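Search articles Go

Bin picking (household items)

Bin picking is the task of removing individual objects from a container in which they lie in no set order. In manufacturing it usually involves a single known part. The household form, in which every item may differ, is used as a measure of whether a machine could take on tidying, unpacking or shelf-stocking chores. As of 30 July 2021 no system was in routine domestic use.

Difficulties

Items in a shared bin differ in shape, stiffness and finish. Translucent plastic returns poor depth readings, and bristles give a suction cup little to seal against. Objects lying near a wall limit the angles from which a wrist can approach, and cables routed outside the arm reduce clearance further. A typical workcell has an industrial arm, in many laboratories a KUKA, reaching down into a grey bin clamped in place. The contents may include a blue translucent bottle, a wooden brush and smaller plastic pieces.

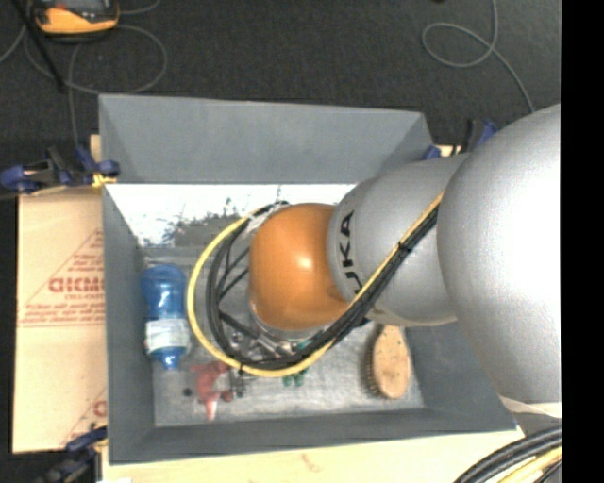 Benchmarks

The Vurnska protocol, proposed by Adelmo Gatti and Ubaldo Vitale, specifies 35 household objects and a limit of 60 seconds per pick. A dropped item counts as a failure even if it lands back in the bin. The Gunness variant uses the same objects but allows 14 to be replaced with items the system has not encountered in training.

In a trial of 2,048 attempts at the Agbayani laboratory, bottles were picked most reliably and brushes least. Most failures were attributed to grasp selection, with arm motion a minor factor.

Shop-floor use

Warehouses have adopted the technique for boxed goods of uniform colour and size. Mixed bins are generally still emptied by hand. The Zinau line, a packing installation, sends any item refused twice to a human operator.

See also: grasp planning; depth sensing; order picking

Contact the editors | Copyright and reuse | Back to top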